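Clothing Use and Storage in Student Households
Final report, Consumer Studies project
Charito Pangilinan

1. Background

Most studies of clothing waste look at what people throw away. I wanted to look at what they keep and do not wear. The work was done in October with students living in the Berrada and Idulden residence halls.

2. Method

I asked 23 students to list every item of clothing they had in their rooms, leaving out socks and underwear. For each item they wrote down when they last wore it and how they got it. The lists came to 1,124 items in total. I typed them into one spreadsheet and sorted them by type. Coats and jackets were put in the same group, which I would change if I did this again.

3. Results

Of the 1,124 items, 304 had not been worn in the past year. Knitwear was the largest group among these, followed by formal clothes. Students who had moved from a warmer state owned fewer sweaters but wore them more often.
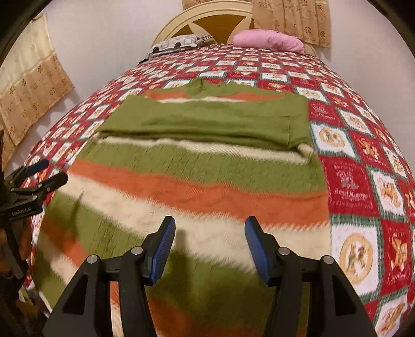

Gifts went unworn more often than items the students had bought themselves. When asked why they kept them, most said they would feel bad giving them away. Several mentioned a relative who might ask about the item on a visit home.

Only 10 students had donated any clothing since moving in. The donation bin at Idulden is behind the laundry room, and four students there did not know about it.

4. Limits

The lists depend on memory, and "last worn" dates were often guesses. Berrada rooms also have larger closets, so the two halls are hard to compare.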